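Domestic Science Level 1 – Handout 4
Hard water and limescale

Read before the practical. Bring the Lovden water sheet from last week, we need the hardness figures again.

1. What hard water is

Rain is soft. Goes through chalk or limestone, picks up calcium and magnesium on the way. More chalk = harder water. Measured in mg per litre as calcium carbonate. Over 200 counts as hard for this course. Lovden tap sample came out at 495 – very hard. Nitora sample only 12, soft as anything, soap lathers straight away.

2. Where scale turns up

Kettles, shower heads, taps, glass. Heating drives off carbon dioxide and the calcium carbonate drops out as a solid. On cold surfaces its left behind when drops dry. So bathrooms get it both ways.

Glass shows it worst. Little and often beats one big scrub – old scale sets hard and takes an acid to shift.

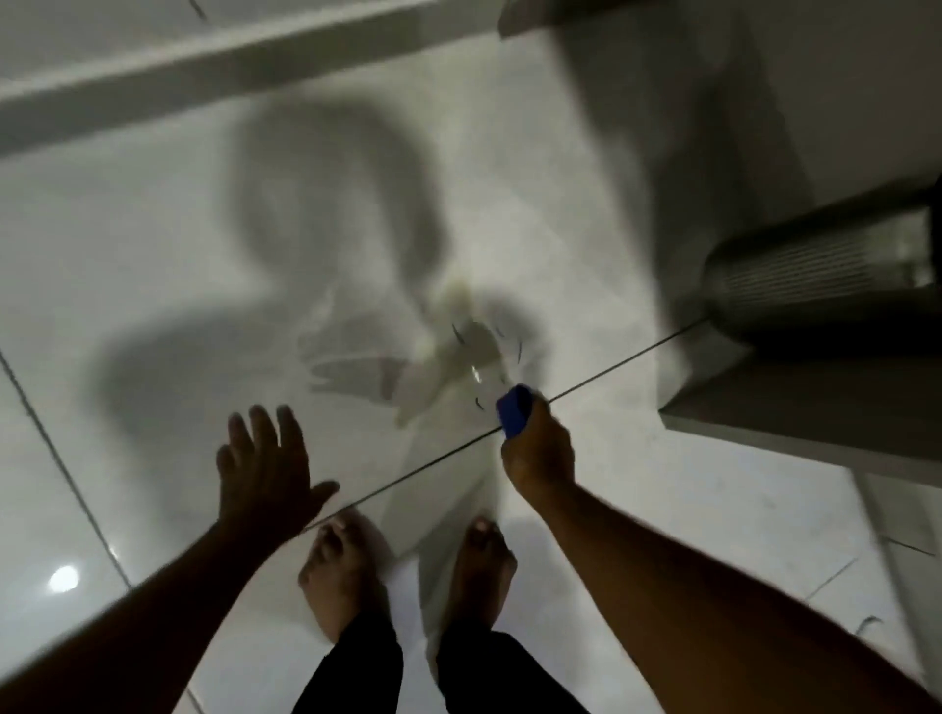

3. Acids

Vinegar (acetic) and lemon juice (citric) both work. Scale fizzes, carbon dioxide given off. Write the word equation in your books:

calcium carbonate + acid = calcium salt + water + carbon dioxide

NEVER mix with bleach. Keep off marble, same chemical as the scale so it will disolve too.

4. For next time

Finish the table for Jiminent and Nyarko samples. Soap test, ten shakes each, measure the lather.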